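Moving the sewing table out of the back bedroom

March 20, 2019

I finally gave up on the back bedroom. It faces north, the radiator has never done much, and from September onwards I was sewing in a coat. So over the past fortnight everything has come down to the dining end of the kitchen, and I want to write down how it went before I forget.

The table

The old table was too deep to go against the kitchen wall, so I sold it and bought a narrower one from the second-hand place in Skallow. They deliver to Sesside on Wednesdays for a small charge. The new one is 9 inches shallower and the same height, give or take. I thought I would miss the depth but so far the only trouble has been with curtains, where the weight of the cloth pulls off the front edge. An ironing board set alongside at the same level sorts that out.

I did put the machine on the left at first and had to swap it, as the socket is on the right and the lead was running across my knees.

Thread and small things

I own more thread than I had admitted to. There were 200 reels, counting the ones my aunt left me, and a fair few of hers snapped when I tugged them. Those have gone. What's left is in two shallow drawers, sorted by colour and nothing cleverer than that. Buttons are still in jars. I tried a divided box and went back to the jars within a day.

Pattern pieces

These were the worst job. Half of them had been stuffed back into envelopes that no longer shut, and some had been in a carrier bag since I made the blue coat. I ironed the tissue ones on a low heat with no steam, then folded each set to the same size and put them in A4 card wallets with the pattern number on the front. Anything I use often I'm tracing on to heavier paper -- the trouser block, the plain shirt, the child's pinafore.

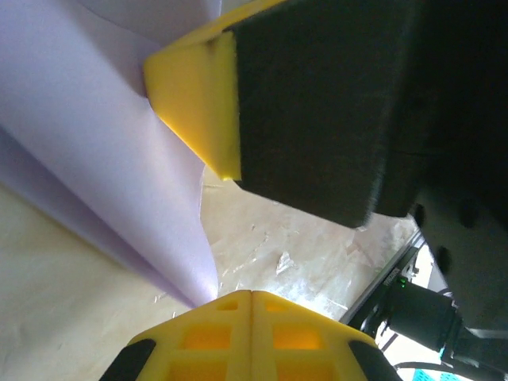

Fabric

Catterall market is to blame for most of this. I folded everything round a piece of card so it stands up like books, cottons on one shelf and wools on another. Scraps smaller than a hand went out.

The wools I washed or aired first. I had moth two years ago and used Dritine sachets after that, and I've put fresh ones in, though I don't much like the smell.

Still to do

A better lamp. The kitchen light is behind me and I sew in my own shadow after tea. I also need somewhere for the overlocker, which is living on top of the bread bin for now.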